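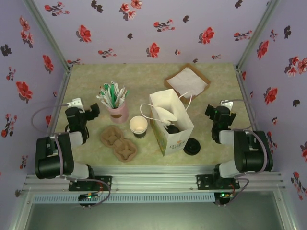
The stop button on our cell works fine. I want that on the record, seeing as I spent most of October telling people it didn't.

Wurnow is our takeout packing job: two arms, a bag, cups, lids, a napkin. The left and right arms each run their own controller, and a little program called Clenano sits on top and keeps them out of each other's way. When one arm faults, Clenano is supposed to freeze the other. On run 724 the right arm faulted on torque, went limp at the wrist and stayed there. The left arm carried on reaching for the bag as if it had the place to itself. I hit the button. It stopped. I blamed the button anyway, since it was the last thing I had touched.

I swapped the button. I swapped the cable to the button. Then I read the log, all 2,601 lines of it, and found the fault message sitting there, sent on time and thrown away. Clenano was still loading a settings file from Leblanc, our old bench, where the right arm had a different ID. It was listening very carefully for trouble from an arm we'd unplugged back in the spring.
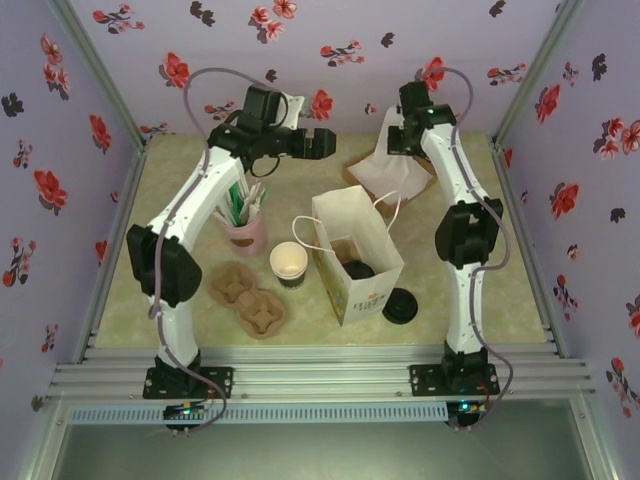

Posted 2024-11-16 by the Foris bench blog

The fix was one line. The new rule took longer: before any run, we now force a fault on each arm by hand, hands out of the cell, and check that the other one freezes within two control ticks. If it doesn't, no packing that day. We also made Clenano refuse to start when an ID in the file doesn't match an arm on the bus, and it has refused me twice already, both times correctly.

The spare button is in the drawer if anyone wants it.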